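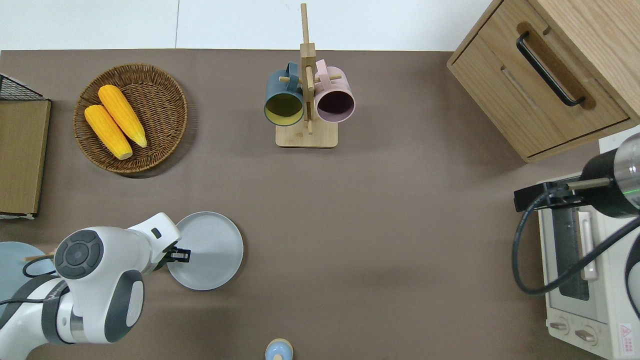

Kitchen Table Tips for People Who Write Arm Software

By Tamara Crăciun

Collected from two years of teaching white arms to lay a table at our workshop in Nonenthorpe. Most of these cost us crockery.

1. Grip plates by the rim and tell the planner so.
A plate held flat by its rim is a lever with opinions. Our planner, Mocanu, used to treat the held plate as a point at the fingertips and swing the other half through whatever was nearby. Attach the full disc to the gripper in the collision model, then pad it by 10 mm. Do this before the next move is planned. During is too late, ask the butter dish.

2. Mugs on a tree are two problems.
One is finding the mug. The other is finding the handle, which is looped over a peg and has no intention of helping. We label the peg, the handle and the opening separately. A mug whose inside is a different color from its outside will sometimes come back as two objects, so merge detections that share a rim.

3. Pull back along the way you came.
Lifting straight up takes the mug tree along for the ride. Record the approach path, reverse it for the first few inches, and only then let the planner be clever.

4. Shadows are not dishes.
A gray plate on a brown table throws a faint shadow, and a basket throws a soft one. Ruxandra Ghiță spent most of July on a bug where the arm tried to pick up the basket's. Check depth before you trust an outline.

5. Model the cables.
Yes, all of them. A loop of cable hanging beside a toaster oven is missing from every tidy CAD file ever drawn. We wrap ours in a fat capsule and call it a wall. Czesław Domański prefers a proper rope simulation and can tell you all about it, if you have the evening free.

6. Corn is hard.
Two ears lying together in a basket look like one wide, lumpy ear. Ask for the tips first and work inward. The rim of the basket goes in as a solid ring, weave ignored.

7. Cap the replans.
Ours stops after 17 tries and asks for a person. It used to stop at 2000, by which time the person had gone home.

8. Name your logs like jars.
"test_final_new" is the unlabeled freezer tub of software. Put the object, the grip and the result in the name. We have 292 logs from before this rule and still don't know what's in them.

Next page: drawers with long bar handles, and why we pull from the middle.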